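Skotstead Furnished Lets — Household Guide
Section 21: Folding and Storing Table Linen

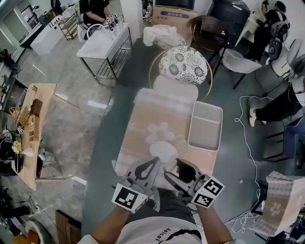
This section applies to all cloths, runners and napkins supplied with the property. Linen should be folded on the long table, with its tablecloth left in place to protect the surface.

1. Clear the table of crockery. A shallow tray may remain at one side to receive finished pieces.

2. Lay the item flat and smooth it from the centre outwards.

3. Take hold of the fabric at two points along one edge and bring that edge over to meet the opposite one. Large pieces are best held with both hands throughout.

4. Fold again across the width. The finished piece should measure no more than 33 cm on its longer side.

5. Place folded items in the linen drawer — napkins at the front.

Note: Spare tablecloths may be draped over a chair back until the drawer is free.

Caution: Do not put away damp linen. Marked items should be set apart and reported to the Bundthorpe office, quoting form 154.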